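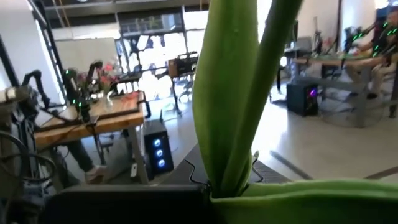
May 2, 2020
By Adel Ankrah

I finally got to poke around the Clondard mapping center before everything closed up, and I've been meaning to write about it ever since! They let us into the map room first (218 drawers, all labeled by hand), and I could've stayed there all day with the old Pilby river sheets. Then we saw how they match those against newer aerial photos, which is slow, fussy work. The tour ran 37 minutes over and I missed my bus. They're hoping to run another one in July.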